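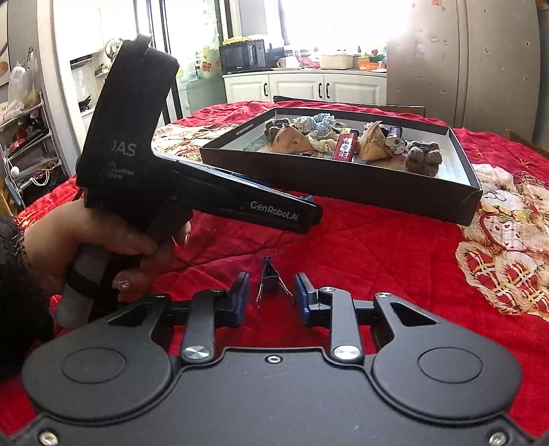 Small-parts tips from our sorting room

I've been at Trenden four years now, sorting and packing odds and ends, and since May a fair bit of my job has been teaching grippers how to do it. You hold one in your hand, pick things up with it, put them down again, and somewhere down the line a machine at the Terneck site learns from what you did. I was dreading it! I thought I'd be out by summer. So far my day is just different -- less lifting, more fiddling, and a lot more thinking about trays.

A few things I've picked up that work just as well in your own kitchen drawer:

Use a shallow tray with a pale inside. Dark bits vanish in a dark box, for you and for the gripper. The lid can go behind the tray.

Stand binder clips up with the wire handles splayed. Much easier to grab than one lying flat, whether you've got jaws or cold fingers.

Crochet bits squash, so go gently. Remedios Cabanatuan on the next bench taught me to close the fingers slowly until the wool just gives, then stop. I do jam jar covers the same way at home now.

Lighters and other hard, slippery things want gripping across the narrow sides. Keep them well away from the cooker, obviously.

Folded paper packets: pick up low down, near the base. Pinch the point and you'll crumple it.

Open the jaws wider than you think you need. I lost most of my first morning nudging things along the cover because I came in too tight.

Change hands if you can. My wrist was grumbling by the second week and we asked for a proper break every 27 minutes, which we got after a bit of back and forth. The old rota from the Talavera days had us going far too long.

What does bother me is the pay grade. We're still down as packers, and showing a machine how to pack isn't quite the same job, is it? Remedios has put that in writing -- I'll update this page when we hear.

Next time: sorting buttons, and what to do with 101 lidless tubs.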